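Wanted: Team Operations Assistant (Part-Time, Full Season)
Goststead Volleyball Club

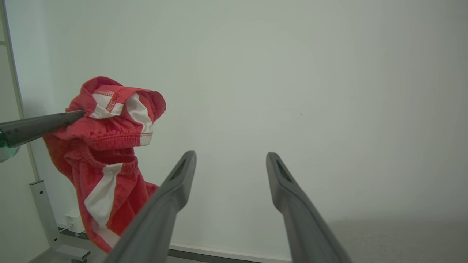 Goststead plays indoor volleyball in the second tier, in a gym that seats 612 if everyone breathes in. We finished fifth last season, were briefly third in the winter, and would prefer not to discuss the playoff. We now need one organized person to take over the parts of the club that happen when the ball isn't in the air.

The job opened up when our last operations assistant left to run logistics for a cruise line, where she tells us things are calmer. She left behind a good set of notes and a drawer of keys, some of which open doors.

What the job is

You'll work with the senior women's team from preseason in August through the last match in April. You report to Iona Innes, the club manager, who has held that post long enough to have opinions about every bus company in the state. She is fair, she answers messages quickly, and she likes a spreadsheet with frozen header rows.

On home match days you get the building ready and keep it running. That means nets, antennas, scoresheets, the officials' room, the ball carts, the libero jerseys and the small plastic numbers for the substitution paddles (there is always a 7 missing). You'll meet the visiting team at the side entrance, show them a locker room that is smaller than they were hoping for, and be pleasant about it.

On away trips you book the bus, the rooms and the food, and then you travel with us. We play most of the league by road. The longest run is to Curnari, which leaves at 5 in the morning and gets home well after anyone is speaking to each other. You'll learn which players sleep, which ones sing, and where to sit.

Between matches there's paperwork. You'll handle player registrations, transfer forms, medical clearances, referee expense claims and the equipment list. You'll also look after the uniforms, which means sizing, ordering, numbering, washing and tracking down whichever warm-up top went home in somebody else's bag. Our middle blockers are tall in ways that the size chart does not foresee, so expect to spend some time on the phone with the supplier.

A normal week

Practice runs four evenings a week. You need to be there for two of them, from 5:30 until the net is down. The coaches will want drinking water, a working scoreboard and video from the last match loaded onto the laptop before they walk in. They'll tell you that last one is no rush. It is a rush.

Most weekends have one match, and some have two. The schedule comes out in midsummer and is then revised until it is wrong. Part of your job is to read the league's emails all the way to the bottom, where the changes live.

You'll have a few daytime hours each week at the club office, which is above the tile showroom on Leone Street. The office has a heater, a window and a chair that we plan to replace. You can do the rest from home.

Who we're looking for

Somebody steady. Players lose passports, buses break down, and a referee once turned up at the right gym in the wrong town. We need a person who hears news like that and reaches for a phone.

You should have:

A driver's license, and the nerve to use it on a twelve-seat van in a narrow parking lot

Basic spreadsheet skills, meaning you can sort a column without separating the names from the shoe sizes

Free evenings and weekends through the season, including the ones around the holidays

Legs and a back that can manage ball carts, net posts and the cooler

A current first aid certificate, or the willingness to get one before the first home match (we pay for the course)

It would help if you had:

Some time spent around a team of any kind, as a player, manager, parent or long-suffering sibling

Experience with electronic scoresheets

A second language. We have signed players from four countries this year, and the coach's English gets worse when we're behind in the set

You don't need to have played volleyball. Two of the best people we've had in this job came in thinking a side-out was something you ordered at dinner. You do need to learn the rotation rules by opening night. The second referee will ask you things, and "I think so" makes him nervous.

Who we're not looking for

If you want to coach, please apply to coach. We run a youth program at the Plasta Center and it is always short of people. This job has no input on the lineup, and the head coach has so far received all of his tactical advice from the stands, free of charge.

The same goes for anyone hoping to be discovered. You won't be practicing with the team, apart from the odd night when we're one short for a drill and you're asked to stand on a box and hold a foam pad over your head.

Pay and the rest of it

The season pays $2000 a month for an average of 25 hours a week. Some weeks are a lot lighter than that and Curnari week is not. Pay lands on the last business day of the month. All travel, hotel and meal costs on trips are covered, and you'll get the same food as the players, so I hope you like rice.

You also get club warm-ups, a jacket with your initials on it, two season tickets to give to people you like, and a parking space behind the gym. The space is real and has a sign. Members of the board have asked about it.

There's no guarantee of a second season. Our budget depends on sponsors, gate receipts and how far we get in the cup. If both sides are happy in April, we'll talk about a renewal before you go off for the summer.

A word about the cup

Last year we drew a first-tier side and had to move the match to the big hall across town. Paid attendance was 2369, the most the club has ever had. We lost in four sets, sold out of hot dogs by the end of the first, and ran out of programs before that. If it happens again, you will be the one ordering the programs. Please order more programs.

How to apply

Send us a resume of one page and a short letter, addressed to Iona Innes at the club office. In the letter, tell us about a day when a plan of yours fell apart and what you did in the following hour. We're much more interested in the hour than in the plan.

Skip the paragraph on your lifelong passion for the sport unless you have one. We get a lot of those, and several have been about basketball.

We'll read applications as they come in and call people for interviews in small batches. Interviews are held at the gym before evening practice and last half an hour. Afterward we'll ask you to stay and help set up the net with one of our regular crew. It isn't a trick and we don't time it, but the winch on the near post sticks, and we like to see how people talk to it.

We hope to have someone in place for the first week of August, when the players report, the uniforms arrive and the bus company stops returning calls. If you have a job to give notice on, tell us how long you need and we'll try to work around it.

Questions about hours, pay or travel can go to the club office, mornings only. Questions about last season's playoff should be directed to the head coach, at your own risk.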